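Why does food go off? Quick version, for kids who asked (hi grade threes).

Leave a strawberry on the bench. A few days later, fuzz. Grey fuzz! That's mould. It floats around as tiny specks called spores, way too small to see. They land on food and start eating. Rude.

Bacteria do it too. Even smaller. They love warm and damp. Give them a warm lunchbox and one can turn into two, two into four, and on it goes. After a while there's over 200. Then heaps more.

So, cold. Cold makes them slow. Sleepy, sort of. Not dead, just slow.

Fridge on the bottom, freezer on top, fruit in a basket:

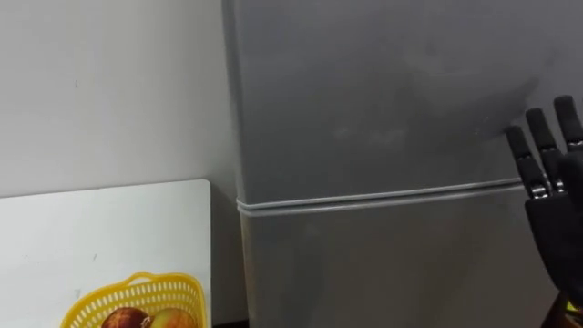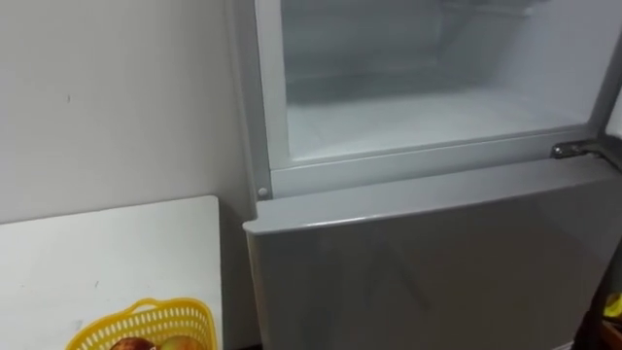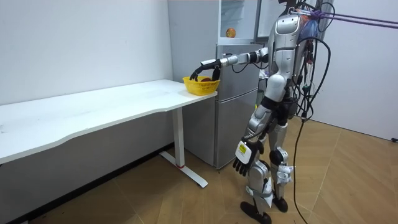
How does a fridge get cold? It doesn't make cold. It moves heat. A liquid runs thru skinny pipes, soaks up the heat from inside and dumps it out the back. Thats why the back of your fridge can feel warm.

Before fridges people used salt. Or smoke. Or dried stuff in the sun. Bendik Lindqvist, my neighbour, still dries fish like his grandpa did. 34 of them last October. The whole street smelled.

Things to try (ask a grown-up):

- two slices of bread, two zip bags
- one in the fridge, one in the cupboard
- look every day, draw what you see
- DON'T open the bags. Bin them after

Which one goes fuzzy first? Write down your guess before you start. Colin Dawber's class is doing it with cheese.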